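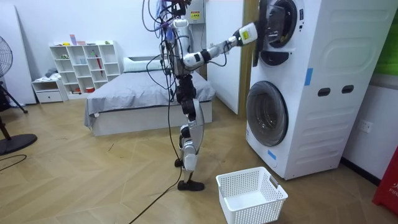
*Bedroom side, herringbone floor and the laundry stack.*

**Flerkwood, Cluvness - spring safety check**
March 28, 2012

OK = fine as found. DO = needs doing before the June bookings. WATCH = look again next time.

I do love this job! Last year's sheet ran to four pages of DOs and this one is so much better that I've had room to ramble a bit in the comments.

## Outside

- [x] Gutters and downpipes - **OK**. Cleared in the autumn and still running freely, even the awkward one over the porch.
- [x] Front steps - **OK**. The new grit strip is brilliant. I went up and down in smooth-soled shoes in the rain on purpose and didn't slide once.
- [ ] Handrail to the lower gate - **DO**. Bottom bracket is loose again. Longer screws this time, please, and into the stone.
- [x] Oil tank - **OK**. Holds roughly 2,000 litres, sitting level, no weeping at the valve. The gauge cap is stiff but it seals.
- [ ] Path lights - **WATCH**. All lit, though the one by the log store takes a while to make up its mind.

## Fire

- [x] Smoke alarms, hall and landing - **OK**. Both are the Meltalum sort with the sealed battery, good for 10 years from the date written inside the cover. Pressed both. Very loud.
- [x] Heat alarm, kitchen - **OK**. Sounds with the other two, so the linking works.
- [x] Carbon monoxide alarm - **OK**. Moved off the windowsill and on to the wall bracket where it should have been all along.
- [ ] Fire blanket - **DO**. In its pouch and in good nick, but hung right over the hob. Move it next to the door.
- [x] Way out at night - **OK**. I walked it in the dark from every bed. The glow tape on the half landing is the best few pounds we've spent here.
- [ ] Window keys - **DO**. Back bedroom key isn't on its hook. Spare is in the kitchen drawer, which is no help to anyone upstairs.

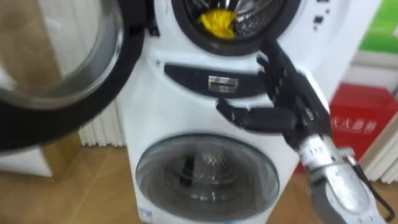
- [x] Chimney - **OK**. Swept, certificate in the blue folder. A lovely clean draw, and the cowl stayed put through all those gales.
- [ ] Hearth - **WATCH**. Hairline crack in the left tile. It hasn't grown past my pencil mark from last year.

## Electrics

- [x] Fuse board - **OK**. Every switch labelled in proper ink at last. Test button trips as it should and resets first time.
- [x] Meter reading - 2,655, taken for the file.
- [x] Sockets and plates - **OK**. One cracked plate in the dining room has been replaced.
- [ ] Extension leads - **DO**. Found one plugged into another behind the television. Swap for a single longer lead and throw the old pair out, don't put them back in the cupboard "just in case"!
- [x] Bedside lamps - **OK**. Flexes sound, bulbs the right rating.

## Laundry

- [ ] Fluff and filters - **DO**. Add a line to the welcome notes asking guests to clean any filter after each load. Most will if they're asked nicely.
- [ ] Hoses and taps - **WATCH**. Put replacement hoses on the list for the winter jobs.
- [x] Powder and tablets - **OK**. Up on the high shelf, lids on. Families with toddlers stay here, so please keep it that way.
- [ ] Small children and round doors - **DO**. Same welcome notes: look inside before shutting, and shut the doors when you've finished.

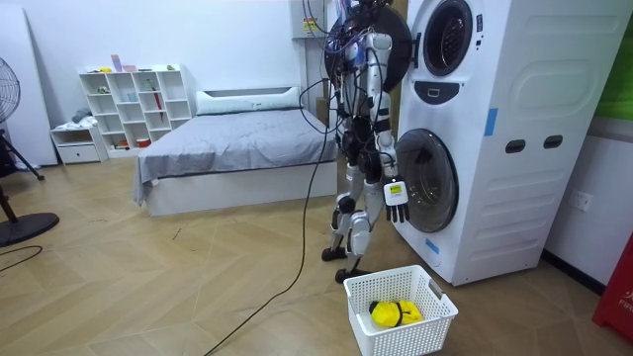 *Lower door of the stack, at the height to think about for toddlers.*

## Water and heating

- [x] Boiler - **OK**. Ritchie came out for the yearly service and left everything spotless. They bled the upstairs radiators too without being asked. Full marks.
- [x] Hot water cylinder - **OK**. Thermostat set at 60 degrees. Please leave it there, however tempting it is to turn it down between bookings.
- [ ] Bath tap - **DO**. Gets fiercely hot. A mixing valve would sort it, and Ritchie can fit one on the next visit.
- [x] Little-used taps - **OK**. Ran the outside tap and the cloakroom basin for five minutes each.
- [ ] Shower head - **WATCH**. Scaling up a little. Soaked it in vinegar overnight and it came up a treat.
- [x] Stopcock - **OK**. Turns by hand. Its whereabouts are now written inside the cupboard door.
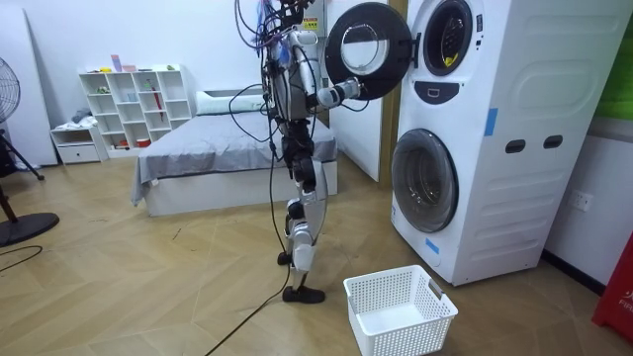
*Upper door swung out to the left.*

## Stairs, floors and furniture

- [x] Stair carpet - **OK**. Rods tight, no lifting on the nosings.
- [ ] Rug in the sitting room - **DO**. Needs a grippy underlay. I had a proper skid on it carrying the tea tray.
- [x] Bunk beds - **OK**. Bolts tightened, ladder firm, guard rail solid. I had a lie down on the top one to be sure and it's really very comfy.
- [x] Tall bookcase - **OK**. Strapped to the wall.
- [ ] Blind cords - **DO**. Two still have no cleat. Cleats are in the toolbox, screws aren't.

## First aid

- [x] Box in the kitchen - **OK**. Restocked with plasters and burn dressings.
- [ ] Emergency card by the phone - **DO**. Still has the old surgery number. Retype it and add the postcode in big letters.

Next full check after the June changeover. Bring the long screws.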